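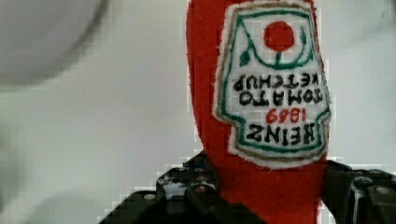

## 4.2 The ketchup bottle and other soft groceries

*Figure 3. Plush ketchup bottle, upside down, with its embroidered label.*

I'll admit I have a soft spot for this one. Of all the pretend food in our play corner study, the red plush bottle in Figure 3 was the toy I ended up writing the most notes about, and I hadn't planned to write any! We had gone in wanting to know how young children sort groceries when the packets are familiar but the materials are all wrong (fuzzy where they should be smooth, that sort of thing), and we had 200 toys to get through, most of them from the Grumum and Lekance ranges.

What makes the bottle so handy for us is the label. It's stitched, with a green line running just inside a gold-brown border, and the words KETCHUP, TOMATO and HEINZ are in black capitals with a red 1869 in between. There's a tomato as well, a plain red circle with a green vine curling round it. So a child who can't read yet still has the colour, the label shape and the picture to go on, and I wanted to see which of those they leaned on when the bottle was the wrong way up, as it is in the figure.

Each session lasted 20 minutes and used 2 shelves, one marked as the fridge and one as the cupboard. The children put things away however they liked. We ran the first sessions in September, always in the morning, and swapped the Brouwer baskets for open trays after the pilot (the handles kept getting in the way).

The bottle caused more arguing than anything else on the trolley. Plenty of children called it "red sauce" straight off, whichever way up it was handed over, and then got properly stuck on where it lived. Fridge or cupboard? I suspect that has far more to do with what happens at home than with the toy, and our parent form didn't ask, so I can't take it further. We've added the question for the Zovance set, which is covered in Section 4.3.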